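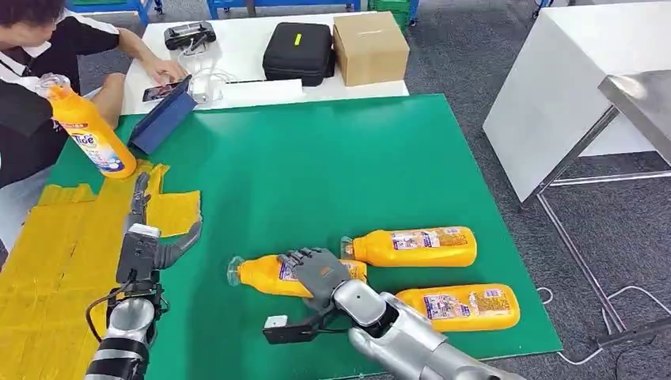

Replying to Marjan's question about the bottle task, as I did most of the teleop for it in Skiltthorpe. The task is to take a detergent bottle that is lying on its side and stand it up on the mat. We use the Tide bottles because everyone can get hold of them, and the caps make it easy to say which end is up. With three of them lying side by side on the mat, the operator has to bring the hand down from above with the fingers curled over one bottle and keep clear of its neighbours. That is where most of our bad episodes come from.

On Mar 21, 2023, Marjan Kordestani wrote:
> We have 619 demonstrations of a similar task, all taught by
> moving the arm by hand. The policy copies the approach well
> but it lets go too early. Did you see this with remote control,
> and did you keep the failed attempts?

Yes, we saw it. Our set has 949 episodes, and in 153 of them the operator opened the hand before the base was flat. I marked those and left them out of training. Reece Goodall wanted to keep them in with a label, and he may still try that in May.

With remote control the operator can't feel the bottle touch down. Wanpen slowed the last part of the move and waited before opening, and her episodes train better than mine. When you move the arm by hand you do feel the contact, but your own arm gets in the way of the head camera, so check for that.
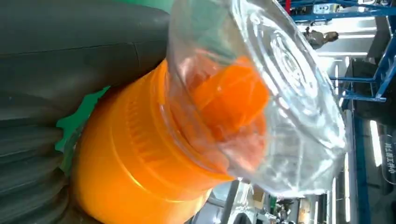

I would also look at how much the wrist view counts in your policy. We started with the head view only and the release point was all over the place. Adding the wrist view helped more than adding episodes did. The clear caps give glare under strip lights, so vary the angle of the bottle between episodes.

The notes are in the Undis folder, section 4. Lamai can give you access. If you send me a few of your early releases I will compare them with ours.

Thongchai Chareonsuk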